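A morning at the Grelum pressing plant

I've been buying records since I was fourteen and had never once seen one made, so when Stolley put out word that their pressing plant at Grelum was opening its doors in May, I had my name down within the hour.

You come in through the old loading bay and the smell gets you first, warm and a bit sweet, like a toy shop next to a garage. Then the noise! There are four presses in a row and each has its own rhythm, so if you stand between the second and third you get a sort of accidental polyrhythm that I'd happily have recorded and gone home with. Idrisa Lyimo took our group round. He used to play bass in a highlife band and he still taps on everything, handrails included.

The job on the machines that morning was the new Castura album, a run of 853 copies (an odd number, and Idrisa only grinned when I asked). I'd heard two of the songs already, the long one with the thumb piano and the single, and it was a strange thrill to see them going past as flat black discs with nobody's fingerprints on them. The vinyl goes in as pellets, gets squeezed out as a fat little puck, the labels go on top and bottom, and the press comes down. A few breaths later it's music. I watched it over and over and would have stayed until closing.

Upstairs is the listening room, where they play test pressings right through, both sides, no skipping. We were given a white label of an Anozie EP and told to put our hands up when we heard a fault. I put mine up at a click in the second track, very pleased with myself, and was told it was on the master tape and the band had asked to keep it. Fair enough. It's a gorgeous EP, by the way, all brushed drums and a clarinet that seems to be wandering about in the next room. 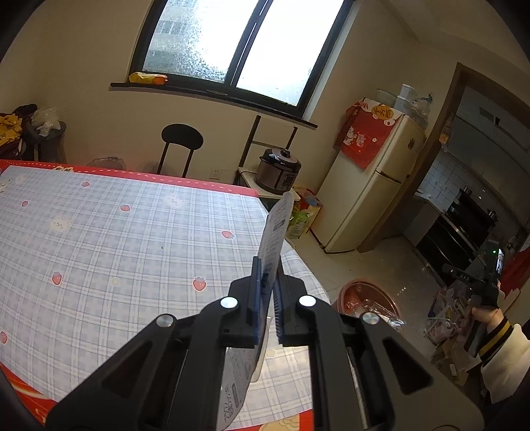

Định Võ, who was on the same tour, disagreed with me about the sound: to his ears the Anozie was cut too quietly, and he'd have given up the last track to make room for a louder side. He said he has the download as well and the clarinet comes forward much more on that. We argued it up and down the stairs. I still like it quiet, you just turn the knob!

After that came the lacquer room, which only takes a handful of people at a time, and you're asked not to lean on anything. The cutting lathe is older than I am. We saw a groove under the microscope during a loud passage, swinging from side to side like a mountain road, and then the silence after it, dead straight.

The shop by the exit had a crate of overstock and I came away with 47 pounds' worth, mostly seven-inches, plus a dub compilation I'd been after for years. Tea was free and the queue for it was long.

If you fancy going, the next open morning is capped at 100 places and they let people in from half past nine. Wear flat shoes, the stairs are metal grating. The bus stops at the bottom of the hill and it's a fair walk up, though I floated back down it with my bag of records and missed the first bus home.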